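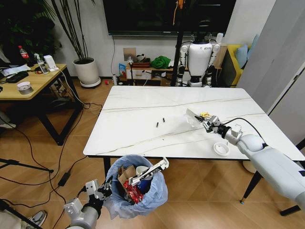 Tisch im Nebenraum, weißer Kunststoffdeckel, daneben ein paar gelbe Krümel.

25. Juni 2021
Knäckeversuch Stemlow, Feuchte und Bruch

Heute die Dosen aus der Lagerreihe geöffnet. Stand vorher: Teig nach Rezept Stemlow, Mehl von Brakotport, gebacken im kleinen Ofen (Dhanial), nachgetrocknet bei offener Klappe. Die Hälfte der Platten kam noch warm in die Dosen, die andere Hälfte lag über Nacht auf dem Gitter. Beide Gruppen standen danach im selben Regal, oben links, nicht über der Heizung wie beim letzten Mal.

Ergebnis Geruch: beide unauffällig. Die warm eingepackten riechen etwas stärker nach Röstung, wenn man den Deckel gerade abnimmt. Nach ein paar Minuten kein Unterschied mehr. Ranzig ist nichts, was ich bei dem Leinsamen befürchtet hatte.

Ergebnis Bruch: deutlicher Unterschied. Die ausgekühlten Platten brechen sauber und laut. Die warm eingepackten geben am Rand erst nach und reißen dann, die Bruchkante ist faserig. In der Mitte sind sie besser als am Rand. Das hätte ich andersherum erwartet. Vermutung: Die Feuchte wandert aus der Mitte nach außen und bleibt dann in der Dose stehen. Gegenprobe mit einem Blatt Löschpapier unter dem Deckel machen.

Waage: Die ausgekühlte Gruppe hat kaum zugenommen, das liegt im Rauschen der kleinen Waage. Bei der warmen Gruppe kann ich nichts Brauchbares sagen, das Leergewicht einer Dose fehlt im Heft. Ich habe sie nach dem Ausleeren gewogen, aber es klebten noch Samen im Falz. Dosen künftig vor dem Füllen wiegen und das Gewicht mit Bleistift auf den Boden schreiben, Filzstift geht beim Spülen ab.

Nachtrocknen: 2 Platten aus der warmen Gruppe noch einmal in den Ofen, niedrigste Stufe, Klappe einen Spalt auf. Nach 40 Minuten wieder spröde, Farbe unverändert. Geschmack in Ordnung, etwas trockener im Mund, das Salz kommt früher. Retten lässt sich die Ware also. Als regulärer Schritt ist mir das zu viel Ofenzeit.

Zum Ofen selbst: Die Anzeige am Dhanial springt immer noch. Mit dem losen Fühler hinten rechts gemessen, dort ist es spürbar heißer als vorn an der Tür. Die Platten hinten rechts sind auch diesmal dunkler. Ich drehe das Blech jetzt nach der halben Zeit, das gleicht es einigermaßen aus. Die Dichtung unten an der Tür ist hart geworden. Rhiannon Ruddock hat bei Hullton eine neue angefragt, Antwort steht aus. Falls die nichts haben, nehmen wir Meterware und kleben den Stoß selbst.

Teig: Beim Ausrollen wieder das alte Problem, die Kerne reißen Löcher, sobald es dünn wird. Sonnenblumenkerne grob gehackt geht besser als ganz. Sesam macht nichts. Kürbiskerne würde ich weglassen, die stehen oben heraus und verbrennen zuerst -- und beim Schneiden läuft das Rad daran entlang statt durch.

Ruhezeit vor dem Ausrollen habe ich verlängert. Der Teig zieht sich danach weniger zusammen, man muss kaum noch nachrollen. Zu lange ist auch nicht gut, dann nimmt der Leinsamen das ganze Wasser und es bröselt an den Kanten. 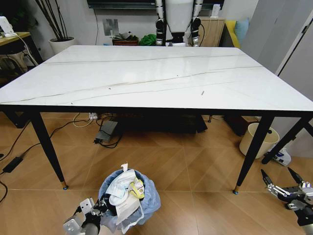 Beim Schneiden bleibe ich beim Vorritzen. Ganz durchgeschnittene Stücke verziehen sich beim Backen einzeln und passen dann nicht mehr übereinander in die Dose. Vorgeritzt bleibt die Platte flach, und man bricht erst nach dem Abkühlen. Die Ritze muss tiefer sein, als man denkt, sonst läuft der Bruch irgendwohin. Stumpfes Rad ausgetauscht, das alte liegt in der Schublade unter der Waage.

Salz: grob obenauf hält nicht, das meiste liegt am Ende auf dem Dosenboden. Feines in den Teig und nur wenig grobes darüber, kurz mit dem Rollholz angedrückt. So steht es jetzt auch im Rezept, die alte Zeile habe ich durchgestrichen.

Nächster Ansatz:
Alle Platten vollständig auskühlen lassen, Gitter statt Blech.
5 Dosen, davon 2 mit Löschpapier unter dem Deckel.
Leergewichte vorher eintragen.
Mehl aus derselben Lieferung nehmen, der Sack von Brakotport reicht noch.
Blech zur Halbzeit drehen und die Lage der Platten aufschreiben.

Die neue Reihe soll bis August stehen, damit auch warme Tage dabei sind. Letztes Jahr hatten wir im Lagerraum über längere Zeit feuchte Luft und keine Messung dazu. Das Hygrometer hängt jetzt neben dem Regal, bitte beim Vorbeigehen ablesen und in die Liste an der Tür eintragen, auch wenn sich nichts geändert hat.

Offen: Wer hat den langen Teigschaber? Am Haken hängt nur der kurze.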